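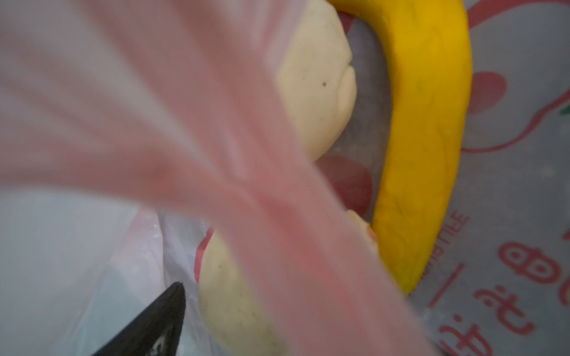 How long can steamed buns be kept after they are made? Two days in a cool kitchen, according to Najwa Atallah, and after that they should go in the freezer.

Atallah has sold buns from her small shop in Clivside for 13 years. She learned the dough from a neighbor, and she still makes it by hand every morning. "The machine is faster, but my hands know when to stop," she told me. 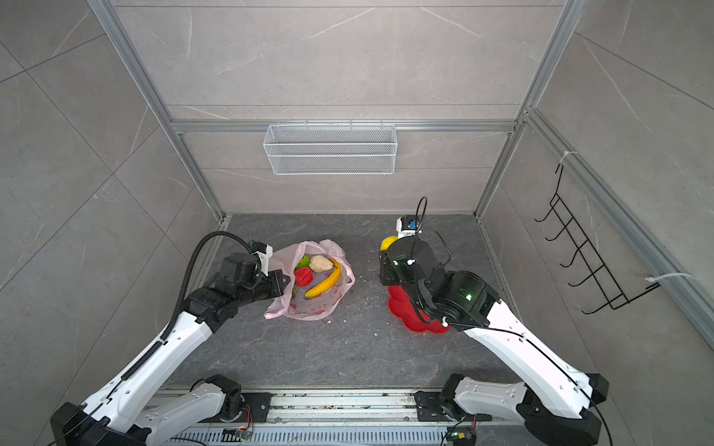

Rent is the subject she returns to most. It went up twice since last November, and she had to let one helper go. She moved the flour upstairs and began to hang things where she could. A wire basket hooked over a bar, like the white one here, holds her cloths and keeps the table free. "I pay for the floor," she said, "so I use the walls."

On a good day she sells up to 1,000 buns. The plain ones go first, and the
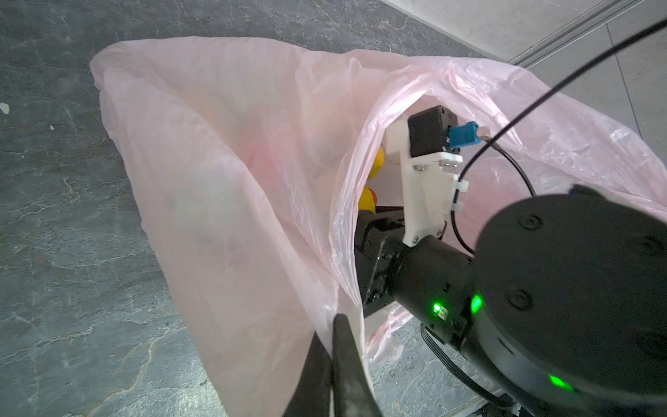

sweet bean ones go mostly to school children after four. Her partner in the shop, Issa Chamoun, wanted to raise the price this year. She refused him for many weeks, then agreed to a small change. "Two customers complained. The others asked about my mother."
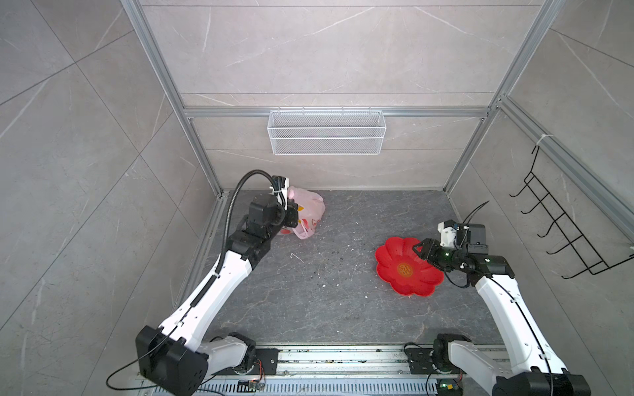
Will she open a second shop? She has looked at one place in Qudah, but she will not decide before her son finishes his studies.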